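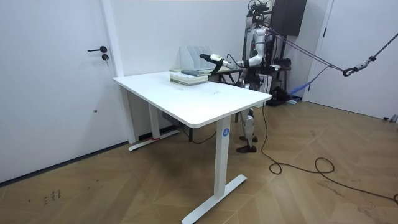 4.2 Self-reported sitting time and the height-adjustable desk

Much of the case for height-adjustable desks rests on what office workers say about their own day. We doubt that this is a sound basis. In the Westville survey, 819 employees were asked to recall how long they had sat during the previous week, and the answers cluster so heavily on whole and half hours that we find it hard to read them as measurements of anything. People round. They also know what the person handing out the form would like to hear, particularly when the employer has just paid for new furniture.

The Kerkness follow-up is often cited as the stronger study, and in one respect it is: 200 of its participants wore a thigh sensor. But the sensors were worn for only 2 working days, both in February, and the published tables do not separate standing at the desk from standing anywhere else in the building. A worker who waits at the printer scores the same as one who raises the desk. The authors call the result "encouraging." We would call it unclear.

A further problem is what counts as a desk of this type. Earlier reviews group full-frame models (Figure 3) with small risers placed on an ordinary table, although the two ask very different things of the user. Papers and files have to travel with a full desktop — or be kept somewhere else — and a riser leaves them where they are. 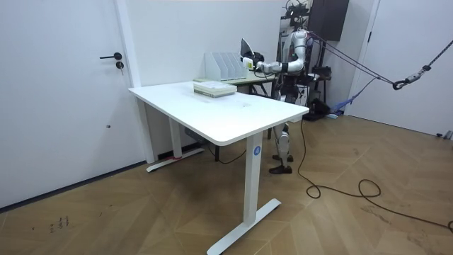
Figure 3. Height-adjustable desk on two T-shaped legs, with a stack of bound papers or books toward the back of the top.

Of the trials we screened, nine reported desk type at all. The Cloltalska trial did so in full, and it is also the one with the smallest effect on sitting time. We do not claim that one explains the other, but the pattern deserves more attention than it has had.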